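I've been meaning to tidy this folder up since April, so here goes — these are the questions and answers from the Kunovlow schools chat, the online thing where teenagers type science questions at you very fast and you type back slower.

## What's in here

- `questions.csv` — 300 questions, one per row, spelling left exactly as it came in
- `answers.csv` — my replies, matched by `q_id`
- `unanswered.csv` — the 87 I never got to (sorry!)
- `tags.txt` — the topic labels, which I made up as I went along and it shows

Last updated Jul 9, 2026.

## How it was put together

The chats ran on Fitier, which exports everything as one enormous text file with the timestamps in the wrong time zone. I fixed the times, took out usernames and school names, and dropped anything where a student mentioned something personal. If you spot one I missed, please open an issue and I'll pull it the same day.

Tags are mine alone. "Space" is huge, "careers" is mostly people asking what I get paid, and "other" has the best stuff in it (do fish get thirsty? I went and read up on that for an entire evening). 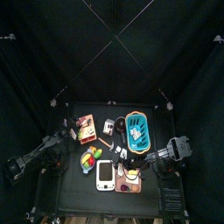
## Things to watch out for

Some answers were typed in a live chat with six other questions scrolling past, so they're short and a few are a bit wrong. I've marked those with `revised = yes` and put the better version in the next column. Answers longer than 2000 characters got chopped by the export, and I only had my own notes to patch them from.

Please don't use this to rank schools or students. There's nothing in it that would let you do that fairly.

## Using it

Text is CC BY 4.0. The Lemevden people have a loader script that reads both files, but it expects semicolons, so set `sep=","` first. A second batch from the Chmielewska sessions is half cleaned and will go in its own folder once I've sorted out the duplicate IDs.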